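Speaker notes: Gathering examples when you don't own a warehouse full of robots

(Slot is 18 minutes plus questions. If the session before runs over, skip the bit on file naming and go straight to the pictures.)

OPENING

Hi everyone, thanks for coming to the small room. I know Flemach are doing their big demo next door, so I'm flattered, or else you couldn't get a seat.

I work on the Stuvonari project, and for most of the past year my job has been getting examples. I don't design the network and I don't tune it. I'm the person who makes sure there's something decent for it to learn from, and it has taken over my life a bit. My partner can now tell from how I put the kettle on whether the overnight batch was any good.

Quick show of hands — who here has recorded their own demonstrations? Who has then gone back and watched them all? (Wait for the laugh. Fewer hands the second time, there always are.)

WHERE WE STARTED

We began with 66 demonstrations, all driven by me, all in one long afternoon in December with the fan going. I was very proud of them. The policy we trained on them was dreadful. It had learned my habits beautifully, including the little wiggle I do before closing the gripper, and it would sit there wiggling until the episode timed out.

So lesson one was more drivers. Lesson two was to stop pretending I could do it all by hand, and that's when we moved the bulk of it into simulation.

(Slow down here, I always rush this part.)

The set we're using now has 3730 episodes in it. They come out of a simulator we call Kaushik, and they get sorted by a set of scripts called Seltus, which I wrote and which I apologise for in advance if you ever download them. Each episode is one attempt at one thing: reach, line up, close, lift. We keep the camera views, the joint positions and the gripper opening at every step, plus one line of text saying what the arm was meant to be doing.

We keep the misses too. I argued for chucking them, I lost, and I've come around. A miss with a proper label on it has been very handy for training the part of the system that decides whether to have another go.

THE VIEWS

Okay, on to the pictures. Leave these up while I talk.

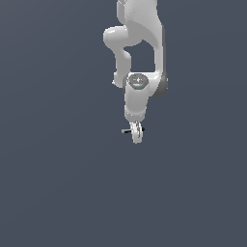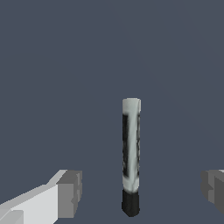
Two rendered views from the same setup: the arm from outside (first), and the gripper fingers with an upright cylinder between and beyond them (second).

I put these two together because people tend to have an opinion about which one matters. The outside view is the one everyone likes. You get the shape of the arm, you can see how it's folded, and if it has done something silly with its elbow you'll spot it straight away. For me, sitting there with a cuppa checking episodes, it's the view I want.

For the policy, the close one earns its keep. You've got both fingers, you've got the thing standing out past them, and you can see it's sitting a touch nearer the right finger than the left. That offset is the sort of small thing I want the system to pick up on before it commits to closing.

Have a look at the printing on the cylinder as well. Down the right edge you might think you can nearly read it. You can't, I've tried! The texture is too soft at that size. We had a good long argument about whether to go up in resolution, and in the end we left it. The task is picking up, and it doesn't need to read the label to do that.

And yes, the background is plain. Same slate colour everywhere. Somebody asks about this every single time, so I'll get in first: plain backgrounds are our base set, and they make it much easier to work out whether a failure came from the arm or from the clutter. We then run a second set with busier surroundings. If you train on the plain ones only, expect trouble the moment a coffee mug turns up.

(If someone asks about shadows: the close view doesn't show a clear one under the cylinder, and that makes depth harder to judge from that picture alone. Good question, say so, and mention that we feed in joint positions alongside.)

THINGS I'D DO DIFFERENTLY

I'd write the text labels first. We did ours at the end, when we were tired, and for one batch we had 13 different ways of saying "pick it up". Some of that variety is useful. Some of it was spelling.

I'd vary the starting pose from day one. Our early episodes all began with the arm in the same position, and the policy got very confused when it was asked to begin from anywhere else — a bit like me driving to work from someone else's house.

And I'd watch more of them. Not all 3730, I'm not a monster, but a decent handful from every batch, at normal speed, with the sound of your own excuses turned down. Graphs will tell you the success rate dipped. They won't show you that the gripper has been coming in a hair too high since lunch.

FILE NAMING (skip if short on time)

Put the batch, the task and the outcome in the name. Don't put "final" in the name. We have a "final" and a "final_real", and I still have to open both to see which one has the gripper data in it.

QUESTIONS

Leave the two pictures up for this. Repeat the question into the mic, they said the recording won't pick up the room. Have the link to the Seltus scripts ready in the other tab, and drink some water.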